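How Do Robots Learn to Do the Laundry?
An explainer for readers ages 8 to 12
Kerico Science Learning Center
Published Friday, March 27, 2020

Most people who do laundry do not think very hard about it. They carry the basket over, open the washer, put the clothes inside, and close the door. A person can talk on the phone at the same time. For a robot, the same job is one of the more difficult things it can be asked to do in a house.

This explainer describes how one group of researchers, the Weltus Home Tasks Project, studied the problem, and what they found.

Why is laundry hard for a robot?

A wooden block has the same shape every time a robot sees it. If the robot learns where to place its fingers, it can use that knowledge again and again. Clothing is different. A shirt can be flat, rolled, twisted, inside out, or tangled with another shirt. Scientists call things like this "deformable objects." Deformable means that the shape can change when the object is pushed, pulled, or dropped.

There is a second difficulty. When clothes are piled in a basket, a robot sees only the top of the pile. A sleeve that seems to belong to one shirt may belong to the one underneath. If the robot pulls on that sleeve, two shirts may come up together, or the basket may slide across the floor.

The third difficulty is the washer itself. Many washers have doors made partly of glass, and the drum inside is often shiny metal. Shiny and see-through surfaces can confuse a robot's cameras. A reflection of something red may look to a computer like a red object. The robot must learn which shapes are real things and which are only light bouncing off a surface.

Teaching by showing

There are several ways to tell a robot what to do. One way is to write a computer program that lists every movement: lift the arm this far, turn the wrist this much, close the fingers. This works well in a factory, where each part arrives in the same place. It does not work well with a basket of clothes, where no two piles are alike.

The Weltus researchers used a different method, called "learning from demonstration." A demonstration is when someone shows you how to do something. You may have learned to tie your shoes this way. In this method a person guides the robot's arms through the whole job while a computer saves what the cameras see and how each arm moves. One complete recording is called an episode.

After many episodes have been saved, a computer program studies all of them. It looks for patterns that connect what the cameras saw with what the arms did next. The finished program is called a policy. In everyday speech a policy is a rule, such as a library's policy on late books. In robotics, a policy is the part of the program that decides on the next movement.
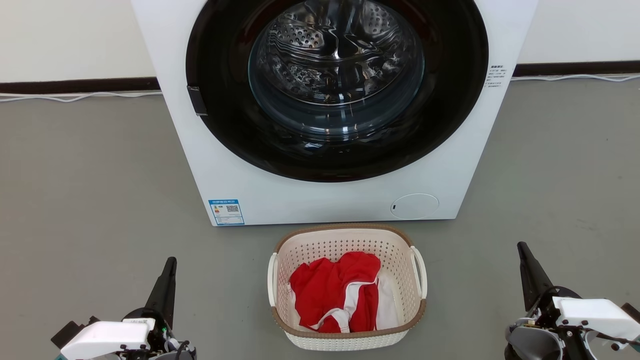 The job chosen for the study had four steps. The robot had to open the washer door, take the clothes from the basket, place them in the drum, and close the door again. A try was counted as a success only if all four steps were completed and nothing was left on the floor. A sock hanging over the edge of the drum counted as a failure, even when everything else had gone well.

Using two arms meant that one gripper could hold the basket steady while the other reached for the clothes. A gripper is the part of a robot that does the work of a hand. People use their two hands together in this way without planning it. A robot has to learn when its arms should work together and when each one should do its own job.

What did the researchers want to find out?

A good experiment begins with a question. The question here was: Does a robot learn better from many recordings that are nearly the same, or from recordings that are different from one another?

To find the answer, the team made two sets of episodes. Each set had 163 episodes, so that neither had an advantage in size. Scientists call this a fair test. Only one thing is changed, and everything else is kept the same as far as possible.

For the first set, which the team named Xia, the basket was always put in the same spot and the same clothes were used each time. For the second set, named Wollska, the basket was moved before every episode. The clothes were changed as well. Some episodes used towels, some used shirts, and some used a mixture.

The team trained one policy on each set. Each policy was then given 30 tries with clothes it had never handled before and with the basket in new places.

What happened?

The policy trained on the Xia set succeeded in 2 of its 30 tries. It usually opened the door correctly, but then it reached for the spot where the basket used to be. In several tries the gripper closed on empty air, and the arm moved to the washer and let go of nothing.

The policy trained on the Wollska set did much better. It succeeded in more than half of its tries. When the gripper missed, the arm often went back and reached again. Some of the people giving the demonstrations had missed now and then too, and their second attempts had been saved in the recordings. The researchers believe that the policy learned to try again from those episodes.

The better policy still had trouble with small items. Socks were the most common cause of failure, followed by long sleeves that caught in the door as it closed.

What does this result tell us?

The result suggests that variety matters when a robot is learning. You may have noticed something similar in your own schoolwork. A student who practices only one spelling list may do very well on that list and still have difficulty with new words.

It is also important to know what the result does not tell us. The study used one kind of washer and one kind of robot. A washer that opens from the top would need different movements. The team plans to begin a new study in September using other machines, and scientists elsewhere may repeat the test to see whether they get the same answer. Repeating a test is an ordinary part of science.

Words to know

Deformable: able to change shape when pushed, pulled, or dropped.
Demonstration: showing how something is done.
Drum: the round metal part of a washer that holds the clothes.
Episode: one complete recording of a job.
Fair test: an experiment in which only one thing is changed.
Gripper: the part of a robot that grasps objects.
Policy: the part of a robot's program that decides on the next movement.

Try it yourself

Ask an adult for a basket of clean clothes. Put on a pair of thick mittens, close one eye, and move the clothes one piece at a time to an empty box. Keep a record of how often two pieces come up together. Then mix the pile and repeat the test with both eyes open. Write down what changed and what you kept the same.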